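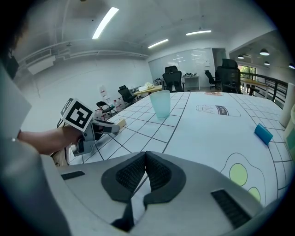

Wie wir an unsere Beispiele gekommen sind

Im Projektplan stand für das Datensammeln eine Woche. Haha. Am Ende war es fast der ganze August, und ich kenne den karierten Tisch jetzt besser als meinen eigenen Schreibtisch.

Unser Projekt heißt Clekari und soll lernen, Sachen auf einem Tisch zu greifen und woanders wieder abzustellen. Dafür braucht das Modell Vorführungen, also haben wir uns mit Handgreifern an den Tisch gestellt und alles selbst vorgemacht. Der Würfel mit dem schwarz-weißen Muster oben auf dem Greifer ist unser Marker für die Position. Den muss man beim Arbeiten sichtbar halten, was ich am Anfang ständig vergessen habe — Handgelenk verdreht, Durchgang futsch.

Insgesamt haben wir etwa 290 Durchgänge aufgenommen, davon mussten 21 wieder raus. Am meisten Nerven hat mich der durchsichtige Becher gekostet! Mit dem blauen Klötzchen war ich viel schneller, dafür habe ich da geschlampt und immer aus derselben Richtung gegriffen. Für die letzten 80 Durchgänge haben wir uns deshalb acht Startpositionen aufgeschrieben und reihum abgearbeitet. Das würde ich beim nächsten Mal gleich so machen (und öfter Pause, meine Finger waren abends ziemlich hinüber).

Das Training selbst kommt im nächsten Abschnitt.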